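# Why Do We Have to Wash Our Clothes?

by Sanaa Saber

If you have ever been told to put your favorite shirt in the wash, and you looked at it and thought, "But it isn't even dirty!", then this page is for you. I thought the very same thing when I was small. I had a yellow sweater that I wore so much my grandmother said it could walk to school without me, and I hid it under my pillow on wash days so she couldn't find it. (She always found it.)

Some dirt is easy to see. Mud is brown, grass stains are green, and spaghetti sauce seems to land right in the middle of your chest every single time. But a lot of what gets into our clothes is too small to notice. All day long your skin makes a tiny bit of oil, which keeps it soft. It also sheds little flakes, much too small to feel, and it sweats, even when you are only sitting and reading a book. All of that rubs off on whatever is touching you.

Now, fresh sweat hardly smells of anything. The smell comes later, when tiny living things called bacteria start to feed on it. Bacteria live on everybody's skin, and most of them do us no harm at all, but they do leave some pretty stinky leftovers behind when they eat. A sock is a wonderful home for them, being warm and damp and dark, and I expect you already know what an old sock smells like!

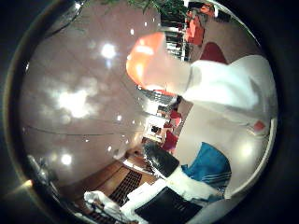 **Why can't we just wash clothes with plain water?**

Plain water can rinse away sweat and loose dust, but it has a hard time with oil, and much of the dirt in our clothes is stuck there by oil. That is why we add soap or detergent.

You can try this out in the kitchen, with a grown-up nearby. Fill a jar halfway with water and pour in a spoonful of cooking oil. Put the lid on tight and shake it as hard as you like. Then set it down and wait. Little by little the oil floats back up and sits on top, as if it wanted nothing to do with the water. Next, add a good squirt of dish soap and shake again. This time the water turns cloudy, and the oil stays mixed in for much longer.

Soap can do this because each of its tiny pieces has two ends. One end likes to hold on to water, and the other end likes to hold on to oil. Picture yourself standing between two friends who won't hold hands with each other, but who are both happy to hold hands with you. The soap grabs the oil with one hand and the water with the other, and when the water goes down the drain, the oil and the dirt go along with it.

People were washing clothes long before there were machines to do it. More than 2000 years ago, the Romans had workers who stood in big tubs and stamped on the laundry with their bare feet. Later on, in many places, families used a washboard, which is a board with bumpy ridges, and rubbed each piece up and down until their arms ached. My grandmother learned on one of those, and she said a cold January morning was the worst time for it.

Even with a machine, there are small ways to help. Empty your pockets first, and please check twice for tissues! Turn your socks the right way out. If you spill something, tell someone soon, as a fresh stain is much easier to get out than one that has been sitting there all week. And when the clothes come out, give each one a good shake before you hang it up, so that it dries with fewer wrinkles.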